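Kesten Groundwater Working Group
Minutes, June
Posted in June by the Recording Secretary

We use cookies to remember your settings. Accept | Manage

1. Previous minutes
Approved with one correction: the Merkska well field has 7 monitoring wells.

2. Nitrate sampling
Results were received for the private wells along Prirnov Road. Of 60 wells sampled, 11 exceeded the state limit. Duplicate samples agreed within lab tolerance. The two wells nearest the old feedlot will be resampled at a depth of 300 feet.

3. Mughal Lane filter units
The contractor's invoice for $2,997 was reviewed. It covers replacement cartridges and one flow meter. Payment approved. Flow readings are to be logged monthly and sent in with the sampling sheets.

4. Household notices
Draft letter accepted. The paragraph on boiling was moved to the top and now states that boiling does not remove nitrate. Spanish version to follow.

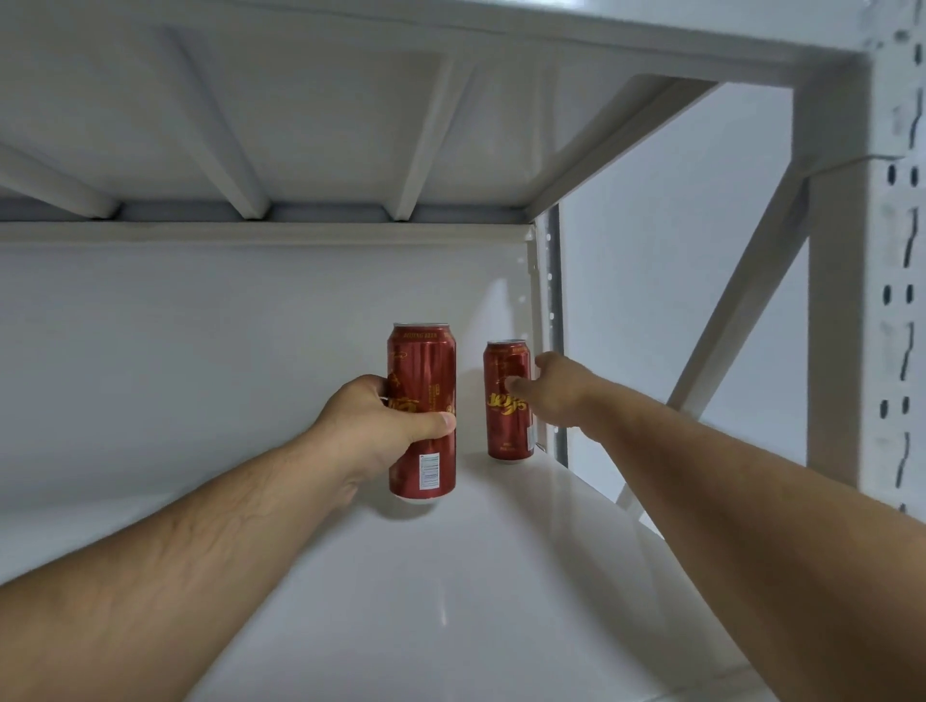
Red cans on a white metal shelf, one marked "BEIJING BEER."

5. Next meeting
7 p.m., Kesten Town Hall, lower room. Agenda items are due one week before. Resampling results will be taken first.

Adjourned 8:40 p.m.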